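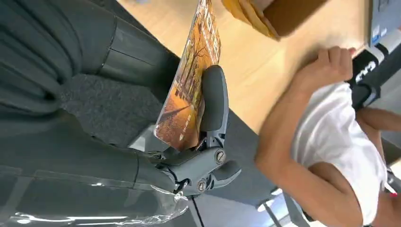

夹持薄册,人员手扶桌沿。

**主题:人手进入桌面范围时的夹持作业,规程该怎么写**

**joint6_drift**(楼主)

Trerside 操作规程正在改第二版,5月27日之前收意见。桌面夹持这一章由我起草,卡在几个条款上,贴出来请各位看。

工况:单臂,平行连杆式夹爪,指面带橡胶垫,对象是薄册、卡片、信封一类的纸制品。桌子是浅色木桌,作业时旁边站人,负责摆放和取走物件。控制侧用 Musa,夹持力和关节电流由 Cropper 记录。

现有草稿:

- 4.1 机械臂使能期间,人员手部与夹爪任意部位的距离不小于 300 mm。
- 4.2 夹爪处于闭合夹持状态时,人员不得触碰被夹物件。
- 4.3 人员可站在桌旁,手不得越过桌沿。
- 4.4 机械臂外表面不得附着松散材料,包括薄膜、胶带尾端、线缆扎带余长。
- 4.5 封面为覆膜或上光纸的物件,夹持前应做静态保持测试。

争议主要在 4.3 和 4.4。4.3 的“越过桌沿”怎么判定?手扶在桌沿上、手指搭在桌边,算不算越过?我的理解是算,审稿的同事认为不算。

---

**低速模式**

算不算取决于你要控制的危险是什么。4.3 如果针对挤压,应当关注手和桌面之间有没有可能被夹爪或前臂压住。手指搭在桌边,指节有一部分在桌面之上,臂往下走就能压到。这种情况必须算。

建议删掉“桌沿”这个词,改成“桌面上方空间”。桌沿是一条线,操作员会跟你争线在哪里。

另外 4.1 和 4.3 是重复约束。距离已经限定,为什么还要管桌沿?

---

**M8沉头**

> 4.1 和 4.3 是重复约束

不重复。4.1 约束的是手与夹爪,4.3 约束的是手与桌面的夹持点。前臂那一段壳体也会下压,它离夹爪可以很远。只写夹爪距离,等于默认危险只在末端。很多现场规程都有这个漏洞,肘部和桌沿之间的间隙从来没人量。

4.1 应改为“与机械臂任意运动部位”。

---

**joint6_drift**(楼主)

接受,4.1 改为任意运动部位。但这样一来 300 mm 在递件时根本做不到,操作员要把册子送到两指之间,手必然在指端附近。

---

**M8沉头**

所以递件要单独成条,分状态写。臂停止且保持监控停止状态时允许靠近,夹爪动作由操作员自己触发,臂在手撤出之前不得恢复运动。你现在把“使能”当成一个状态处理,使能里面至少要分清运动、保持、仅夹爪动作。

---

**纸边毛刺**

做文献扫描上料的,说一下物件这边。

薄册竖着夹,危险比想象的小,问题比想象的多。橡胶垫压在光面封面上,静摩擦看着够,时间长了会缓慢转动,册子绕夹持点往下垂。重心离夹持点越远越明显。我们在 Grarnden 那条线上记录过 1895 次夹持,掉件的情况集中在覆膜封面,而且大多发生在臂减速的时候,匀速段很少。

4.5 只做静态保持测试意义有限,应加一项带减速的测试。静态过了,一刹车照样甩出去。

还有一点,楼主没写夹持方向。夹书脊侧和夹开口侧是两回事。夹开口侧时内页会相互滑移,夹爪力的一部分耗在压紧纸页上,Cropper 里看到的力曲线会有一段缓降,不要误判为漏力。

---

**低速模式**

> 大多发生在臂减速的时候

那你应该限制的是加速度,测试只是验证。在 Musa 里给这一类物件单独建一个运动配置,夹持期间强制调用。规程写“夹持纸制品时应使用对应运动配置”,比让操作员去做测试可靠。

---

**纸边毛刺**

配置和测试都要。配置是按物件类别建的,同一类别里封面工艺差别很大,哑膜、亮膜、压纹都有。操作员不会去分辨,他只看尺寸。

---

**beta_limit**

我反对 4.4 的写法。

臂上盖一层透明薄膜在很多地方是常规做法,防尘、防溅、防胶。一刀切写“不得附着”,现场要么不执行,要么把正规的防护套也一起撤了。真正的要求应该是固定方式,薄膜两端有没有扎紧,过关节的位置有没有余量,运动全程会不会被卷入。

图里下面那段臂上搭着的透明膜,单看一张图我判断不了两端怎么固定,但搭的方式值得查。

---

**joint6_drift**(楼主)

4.4 的原文是“松散材料”,扎紧的不在内。

---

**beta_limit**

“松散”没有定义。检查员和操作员各有一套。请写成可检验的条款,例如:

1. 覆盖物在各关节极限位置不产生张紧,也不进入连杆间隙;
2. 覆盖物自由端不得悬垂;
3. 覆盖物不遮挡急停、状态灯和关节零位标记;
4. 每次更换后低速走一遍全行程。

这四条现场都能查。“松散”查不了。

---

**M8沉头**

补一条散热。靠壳体散热的臂,长时间裹膜会影响温升,要看厂家手册是否允许。手册没写的,向厂家要书面答复,不要自己推断。

再补一条,带接触检测的臂,外面有覆盖物时要重新确认检测阈值。薄膜本身影响很小,但薄膜牵拉产生的附加力矩可能被当成碰撞,操作员被误停烦了就会去调高阈值。这才是后果严重的一步。阈值修改权限应当锁在 Musa 的管理员级别,修改要留记录。

---

**云母片**

> 阈值修改权限应当锁在管理员级别

不同意全锁。现场换一种物件就要找管理员,最后的结果是管理员密码写在控制柜门上。我见过不止一处。

合理的做法是给操作员几个预设档位,档位内自由切换,全部档位都经过验证。档位之外才要管理员。

---

**M8沉头**

档位可以。前提是每一档都按最不利部位做过接触测量,测量记录跟档位编号对应。多数地方只测了最高那一档,然后推定低档都安全。力上成立,停止距离上不一定成立,有些控制器换档时滤波参数也跟着换,响应反而变慢。

---

**云母片**

这一点同意,测量必须逐档。

---

**joint6_drift**(楼主)

整理一下夹爪力。草稿里给纸制品的夹持力上限是 60 N,理由是再大封面会留压痕。有人认为这个值从人员安全角度也应该写进去。我的想法是两个理由分开写,各写各的值。

---

**低速模式**

必须分开。工艺上限和安全上限来源不同,混在一起以后有人换了硬壳书,以工艺理由把上限放宽,安全约束就被一起放掉了。

安全上限的取值请按风险评估和接触测量来定,引用 ISO/TS 15066 时注意它给的是按身体部位区分的准静态和瞬态限值,力和压强都要看。手指被窄的指端边缘夹住,压强往往先超。夹爪连杆是棱角件的,测量位置不能只选橡胶垫那一面。

---

**纸边毛刺**

连杆之间的间隙也要看。开合时连杆夹角会变,手指能伸进去的位置就是剪切点。图上这种支架和连杆外露的结构,下面还有一段较短的指节伸出来,我会先查那一侧。指面加了软垫,大家的注意力都在软垫上。

---

**beta_limit**

可以加护罩,但护罩会碰桌面。薄册平放时夹爪要贴得很低。

---

**纸边毛刺**

那就不要从桌面平铺状态夹取。用一个立架,物件竖放,夹爪水平进入,护罩有空间,手也没有理由放到桌面上。4.3 的争议同时少一半。

---

**云母片**

立架有立架的问题。薄册在立架里会弯,竖直度差,视觉给的抓取点会漂。我们试过,最后还是人工递件。

而且立架要操作员把物件一件件插进去,他的手反而更频繁地进入那个区域,只是换了个位置。

---

**纸边毛刺**

立架上料在臂停止时整批完成,与逐件递送的暴露次数没有可比性。弯曲用隔板解决,隔板间距按最薄的物件定。

---

**云母片**

隔板间距按最薄的定,厚的放不进去。混料的现场做不到。

---

**joint6_drift**(楼主)

立架作为推荐做法列入附录,不作强制。混料现场保留人工递件,按分状态条款执行。

再问站位。规程里要不要规定人站在哪一侧?现在只有“桌旁”两个字。

---

**M8沉头**

要。站位至少满足:能看到夹爪和物件,急停在不需要跨越机械臂就能够到的位置,身后有退路。第三条经常被忽略,人后面放一把椅子或者一台设备,往后一退就绊住。脚下地毯接缝翘起的也要处理。

站位用地面标识,不要用文字描述方向。“左侧”“右侧”面向谁,每个人理解不同。

---

**低速模式**

补充着装。短袖没有问题,宽松下摆要注意,弯腰时衣服下摆会先于手进入桌面范围。挂绳工牌一律摘下。手套要单独评估,卷入风险和防割需求是冲突的,纸边割手在上料岗位上很常见,但我不赞成因此就发手套。

---

**beta_limit**

指套可以解决割手,贴合,不易卷入。

桌面也应写一条:作业范围内不放与当前任务无关的东西。纸箱、待处理的信封堆放在桌子远端不算违规,但要在路径规划里作为障碍登记,或者干脆移走。操作员习惯把箱子往里推一点腾地方,推进去的那一点模型里没有。

---

**云母片**

登记没有用,箱子每天换。直接移走,在旁边放一张辅助台。

---

**beta_limit**

有条件的移走。没有条件的,用定位框固定箱子位置,框外不许放。

---

**lux_meter**

光照没人提。光面封面和透明膜都会反光,顶灯直射时深度相机在反光区没有有效数据,规划那边有的当空处理,有的当未知处理。规程应要求“无有效数据区域按占用处理”。

桌面照度我们定的是 1000 lux,漫射,不用裸灯管。照度过高不一定有利,关键是不要有镜面反射直接进相机。

---

**joint6_drift**(楼主)

“无有效数据区域按占用处理”收进来。照度值只写推荐。

---

**lux_meter**

推荐值没有人执行。

---

**joint6_drift**(楼主)

强制值需要验证依据,目前只有一个现场的数据,写成强制审不过。

---

**lux_meter**

那至少把“漫射”写成强制,这一条不依赖数值。

---

**joint6_drift**(楼主)

可以。修改稿如下,审稿前最后一轮:

- 4.1 机械臂运动期间,人员身体任意部位与机械臂任意运动部位的距离不小于 300 mm。
- 4.2 递件仅在机械臂处于受监控停止状态时进行;夹爪开合由递件人员触发;手部撤出且经确认后,机械臂方可恢复运动。
- 4.3 机械臂运动期间,手部及手指不得处于桌面上方空间,手扶桌沿且手指位于桌面之上视为进入。
- 4.4 覆盖物应固定,自由端不悬垂,在各关节极限位置不张紧、不进入连杆间隙,不遮挡急停、状态灯及零位标记;更换后低速走全行程。
- 4.5 纸制品夹持应使用对应运动配置;新封面工艺首次使用前做静态保持和减速保持测试。
- 4.6 夹持力的工艺上限与安全上限分别规定,工艺上限 60 N,安全上限按接触测量结果确定,取两者中较小值执行。
- 4.7 接触检测阈值按已验证档位切换,逐档留存测量记录;档位之外的修改由管理员执行并留痕。
- 4.8 站位以地面标识划定,急停可直接触及,身后退路无障碍。
- 4.9 桌面照明应为漫射;传感器无有效数据区域按占用处理。

---

**低速模式**

4.2“经确认后”由谁确认、怎么确认,没写。建议用双手按钮或使能装置,口头确认不算。

---

**云母片**

双手按钮在递薄册时不成立。一只手要扶着册子,夹爪闭合之前松手就倒了。

---

**低速模式**

夹爪闭合和臂恢复运动是两个动作。闭合用脚踏,恢复用双手按钮。册子夹住之后手就空出来了。

---

**M8沉头**

脚踏要带护罩,防误踩。另外脚踏放在地毯上会移位,要固定。

4.3 我保留意见。“桌面上方空间”没有给高度,人从旁边走过,手臂在高处掠过桌角也算违规。执行时会被当成笑话,然后整条失效。建议高度取机械臂在该任务中的最大可达高度。

---

**beta_limit**

最大可达高度每个任务不同,操作员记不住。

---

**M8沉头**

不需要他记。写进任务卡,桌边立一根标杆。

---

**纸边毛刺**

4.5 减速测试的合格判据呢?我们用的是保持后物件相对指面无可见转动,在指垫边缘做标记对照。指垫寿命也要管,我们的橡胶垫夹了超过 1000 次以后表面发亮,摩擦明显下降,外观上很难看出磨损。建议按次数换,次数从 Cropper 里直接读。

---

**joint6_drift**(楼主)

判据按标记对照写。指垫更换周期由各现场根据记录自定,规程只要求有周期、有记录。4.2 的确认方式改为脚踏加双手按钮,脚踏带护罩并固定。4.3 的高度我和审稿那边再核一次,标杆的方案先记下。

---

**云母片**

脚踏那条请注明适用于人工递件。立架上料的现场不需要装。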